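The Long Way to a Clean Plate
In a rented kitchen, a small team is teaching two robot arms to handle dishes, one example at a time 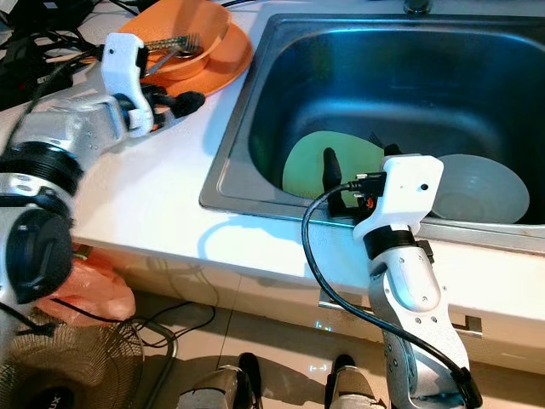
Words by Dorota Bednarek
Home & Machine | May issue | 6 minute read

A green plate leans against the back of the sink, with a white bowl tilted beside it. One arm has its black gripper finger near the front of the plate. The other waits by the orange dishes on the counter. Henryk Piątek looks at them for a moment and then says quietly, "Again, please."

He says this many times during my visit. Piątek leads the recording work at Fernorano, a young company that wants to sell a robot for household chores. The company does not yet have a product. What it has is a kitchen, two arms with printed grippers, and a growing collection of recordings in which a human operator guides the arms through simple jobs. From these recordings, a learning system should find out how a dish is picked up, moved and put down.

The team calls each recording an episode. When I came, they had 742 good ones for the sink task, and the plan was to reach 800 before anybody started the next training run. An episode that is good may be quite boring to watch. The operator reaches, closes the fingers, lifts, and places the dish where it belongs. If the plate slips and the operator catches it again, the episode is kept also, but it gets a different label.

"In the beginning we threw away all the mistakes," says Grażyna Pawłowska, who reviews the recordings. "Then the system learned only from perfect days. When a plate was a little bit crooked, it did not know what to do, and it continued as if everything was fine. Now I keep the recoveries. I am even happy when I see a nice one."

She works at a desk in the next room, with two screens and a notebook. On one screen she plays the camera view, and on the other she follows the positions of the joints as colored lines. She cuts the waiting time from the start and the end. She also writes a short sentence for every episode, such as "lift the green plate from the sink," and she is strict about these sentences. If one operator writes "dish" and another writes "plate," she corrects it by hand the same afternoon.

The operator on the day of my visit was Socorro Chávez. Before this job she repaired sewing machines, and she thinks this helped her with the controls. She moves two handles, one for each arm, and the arms follow her after a very short delay. I tried it myself. My first attempt to grasp a bowl ended with the bowl turning slowly away from the fingers, and my second attempt was not much better. Chávez told me that new operators close the gripper too early. They look at the dish, but they should look at the tip of the finger.

One session has 16 episodes, and after it there is a break. This rule came from Chávez. Tired operators make strange movements, she explained, and the system cannot know that the person was tired. It will simply copy the strange movement.

Between the episodes, somebody changes the dishes. The fork goes across the bowl or next to it. The bowl stands up or lies on its side. For this the team uses a printed list with arrangements, made by Chaminda Bhattacharjee, who trains the models. Without the list, he says, people put things always in the same place and believe that they are being random.

Bhattacharjee is the most careful person in the group when I ask about results. With the last version of the model, the arms could lift a plate from the sink in most of the trials, provided that the plate was leaning and the light was similar to the light in the recordings. Bowls were harder. A translucent bowl was the hardest of all, and he suspects that reflections from the steel basin make the edge of it difficult to find. He asked for more bowls in the evening light, and the next list is full of them.

There is a disagreement in the team about variety. Piątek would like to move soon to other kitchens, with other sinks and darker counters. Pawłowska prefers to finish this one properly. For the moment they have agreed to continue here until the number is reached, and to look for a second kitchen in the meantime.

I stayed until almost six o'clock. Chávez stretched her fingers, asked for the next line on the list, and took the handles again.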